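Stindmont Service Bench, Rail and Slat Type

Reading time: 2 min

The Stindmont bench is set up for opening, stripping and rebuilding desktop towers in the horizontal position. The work surface is silver slatted metal. An aluminum rail runs horizontally above ribbed paneling and has shallow grooves along its length. Fixture boards sit in front of the paneling, just below the rail, and carry raised holders and slots for small parts.

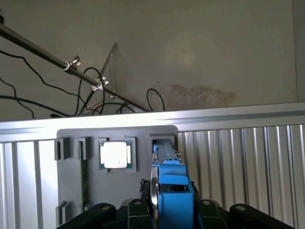 Working with a tower on the bench

Lay the tower on its side with the open face up. Place the removed side panel flat to the left of the case, where the latch stays visible and the sheet does not cover the drive bays. Memory slots, CPU socket and expansion slots can then be reached from above without turning the case.

Suitable work includes:
- memory and graphics card replacement
- CPU socket inspection with the lever raised
- removal of drives and drive carriers
- power supply exchange

Disconnect SATA cables before pulling a carrier.
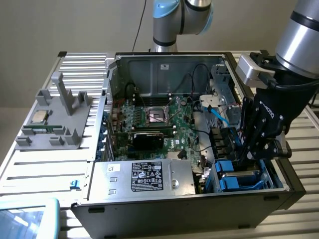 Carriers should be set down in the order they came out, label up. Close the socket frame before any work on the power supply.

Ordering

Part number 1069. The bench ships in 4 cartons. Allow 60 minutes for assembly by two people. Fixture boards are sold separately in packs of 10. For board layouts other than standard, contact Rawan Zoubi at the Pluldale office.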